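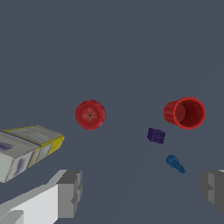

3.2 Colour words and how shoppers use them

The second round of interviews was run in Foststead and Liao, at the two market halls, between stalls closing and the cleaners coming in. Short sessions. 64 shoppers took part in Foststead and 39 in Liao, all over eighteen, all buying for a household of at least two. We asked each of them to tell us what they had bought that morning, without looking in the bag, and then to go through the bag and tell us again.

The first telling is the one that matters for this paper. People left out colour almost entirely when the thing has a colour everyone expects. Carrots, milk, spinach – no colour word at all, in either town. Where a thing is sold in more than one colour the word came in early, usually before the name and often instead of it ("two reds and a green", meaning peppers). Apples fell between the two. In Foststead "red apples" was common and the variety name rare. In Liao it went the other way, and older shoppers gave the variety even when they were not sure of it.

Household goods behaved differently. Cups, pegs, buckets, cloths: colour was given nearly every time, even by people who had bought only one of the thing and had nothing to tell it apart from. We had not expected this and the interview sheet had no box for it, so the first few were written in the margin. Later sheets have the box.

Purple gave trouble. Speakers moved between purple, dark blue, plum and "that wine sort of colour" for the same aubergines, sometimes inside one sentence. We have kept all four apart in the coding and merged them only for Table 4.

The recordings were typed up in full, giving 1344 mentions of goods. Of these 1066 were kept. The rest were dropped becuase the item could not be made out, or two people were talking at once, or the shopper was describing somebody else's bag. Coding followed the Burnov scheme with one change – shades such as "light" and "dark" count as part of the colour word and not as a seperate description. Justard was coded under the older scheme and is left out of the comparison here, see section 5.

Figure 3. Share of mentions with a colour word, by type of goods and by town, first telling only. Fresh food on the left, household goods on the right.

Two limits. Both halls are lit differently, Liao badly, and we took no light readings. And the second telling is not independent of the first, people had just heard themselves say it. We use it only to check what was in the bag. Sheets from before the box was added were gone over again by a second coder, no changes to the fresh food counts, a few to household goods.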